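Making your own little adverts at home: things I've picked up
Ye-rin Byun
16/04/2026

I sell chutney. Small jars, two markets (Skustcombe and Detby), and a shelf in a farm shop that keeps moving me next to the candles. The chutney is called Dremo, which was my grandmother's dog, and I've been making all the adverts for it myself on the kitchen table ever since I saw what an agency wanted for one short film. People keep asking me how I do the signs and the videos so I've finally typed it up. Most of it is tape.

Boards and signs

Blackboard paint goes on better in three thin coats than in one thick one, and you want to rub the whole thing over with the side of a stick of chalk before you write anything, then wipe it off. If you don't, your very first price will ghost through for ever. Mine still says 2 for something in the bottom corner and that was a spring fair years ago.

For chalk lettering that doesn't smudge on the drive over, dip the chalk in sugary water and write while it's damp. It looks like nothing until it dries and then it's lovely and bright! It does come off with hot water and a scrubbing brush, though you'll want an old brush.

Draw your letters upside down first. I know. But if you turn the board round and the spacing still looks even, it is even, and you stop reading the word and start seeing where the gaps are. Do a pencil line top and bottom, and start the word from the middle letter and work outwards. That has saved me more boards than anything else on this page.

Cardboard signs go soft in drizzle. A coat of clear floor varnish, both sides and especially the edges, gets you a season. The cut edges drink it up so go round them again.

Flyers and labels

I used to print flyers at home and it was a false economy, all that ink. Now I design them on the computer and take them to Palamarchuk on the high street in Skustcombe, who do a run on matt paper while I get a coffee. Last time I had 183 done, an odd number, but I'd worked out exactly how many doors there are on my side of the village and I wasn't paying for spares.

Leave a wider margin than you think. If you're trimming at home, use a metal ruler and a craft knife with a fresh blade, and cut on the back of an old cork noticeboard so the knife doesn't skid. Don't lean on it, do two light passes.

One thing on each flyer. I had one with the markets, the farm shop, a recipe for cheese straws, my phone number and a drawing of Dremo (the dog) and my sister read it twice and asked me what I was selling. Now it's the jar, the name, where and when.

To get old labels off jars for the display, fill the jar with hot tap water, put the lid on and leave it ten minutes before you peel. The sticky left behind comes away with cooking oil and bicarb mashed into a paste. Wash it properly afterwards or the new label slides about. 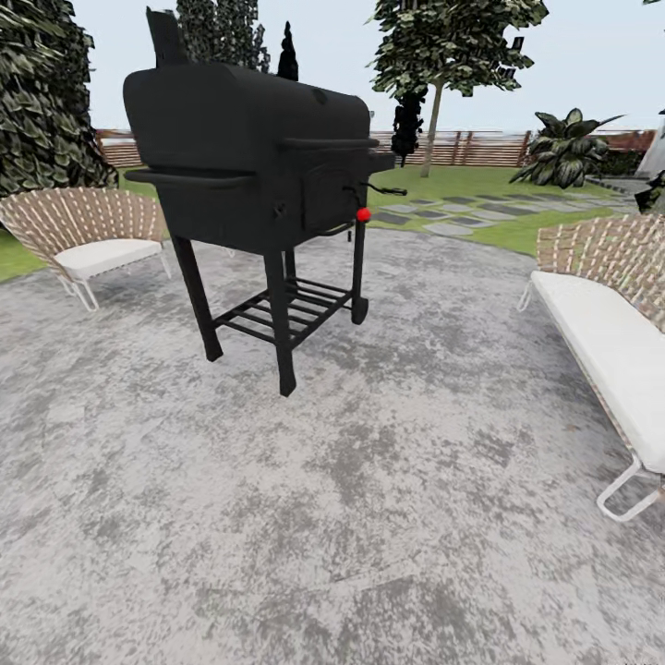
Filming a short advert on your phone

Right, the fun bit. My first film was me holding a jar and talking very fast, and you couldn't hear a word of it over the fridge. So: switch the fridge off at the wall, and put your car keys inside it. You can't drive off without opening the door and remembering to switch it back on. I didn't think of that one myself, I read it somewhere, and it's the best tip I know.

Clean the lens. Every single time, with a soft cloth, a clean glasses one is perfect. Kitchen phones are greasy phones.

Use the window and turn the ceiling light off. The two together make food look a bit ill, sort of orange on one side and blue on the other. Put your table side-on to the window and prop a big sheet of white card on the far side to bounce some light back. A white pillowcase pegged over a clothes airer does the same job, and a baking tray covered in foil (shiny side in, crumpled and flattened again) is good for giving a jar a bit of sparkle.

No tripod? Fill a freezer bag with dried rice, squash a dent in it and sit the phone in the dent. For shots looking straight down I put a shelf offcut across two stacks of cookbooks with the phone peeping over the end, and a tin of tomatoes on the other end as a weight. Please do use the tin. I've fished a phone out of a bowl of piccalilli and I don't want that for you.

Film everything for longer than you need. Count to five before you start doing the thing, and five again after. It feels daft and then when you're editing you've got room to cut.

Sound. If you're talking, do it separately, in the wardrobe, in among the coats. I'm completely serious, it takes all the echo out and it costs you nothing. Hold the phone a hand's width from your chin and a bit to one side so your Ps don't pop.

Filming outdoors

I like an outdoor advert for anything summery, and chutney with something off the barbecue is my best seller by miles. Overcast is far easier than bright sun. If it's sunny, wait until later in the day, or have somebody hold a thin white sheet between the sun and the food. An old net curtain works too!

Wind is the real pest. A fluffy sock over the bottom of the phone helps with the sound (keep it off the lens), and a few blobs of sticky tack under paper plates, napkins and the tablecloth corners will stop the table leaving without you.

Keep the cold things in the cool box until the very last minute and use a stand-in while you fuss about with the angle. I use an empty jar with gravy in. It's been in the cupboard since February and has its own label now so that no one opens it.

Have a wander before you choose your background. Plain grass is kind to almost any colour of label, and plain anything is better than a fence with a washing line behind it.

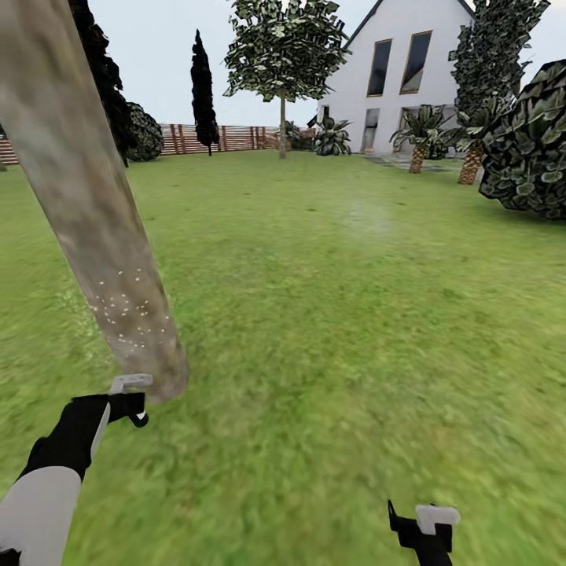 Tree trunk and lawn

Editing without losing your whole evening

Thirteen seconds is my favourite length. I did one of 60 for the farm shop's page and even my mum skipped to the end. With the short ones I put the jar in the first shot and again in the last shot, and whatever happens in the middle can be as silly as you like.

Put the words on screen as well as saying them, as most people have the sound off. Big plain letters, not at the very bottom where the buttons sit. Leave each line up long enough to read aloud twice.

Watch it once with no picture and once with no sound. Then leave it until morning. I always find a spelling mistake in the morning, and once it was my own name.

Music: use something you're allowed to use. The free tracks inside most editing apps are fine, check what each one says about selling things, as some are only for home use. Or bang some pans. My last one was wooden spoons on jam jars filled to different heights, and a lady at Detby hummed it at me over the stall.

Keeping it all tidy

I keep a shoebox with the tack, pegs, card, rice bag, sock and a spare charging lead, and it only comes out for adverts. Before the shoebox I lost half of every filming day to looking for pegs. Old boards go flat under the spare bed with newspaper between them, face to face, otherwise the chalk travels.

Next one I write will be about market stall tablecloths and how to stop them flapping, I've got a lot to say about bulldog clips.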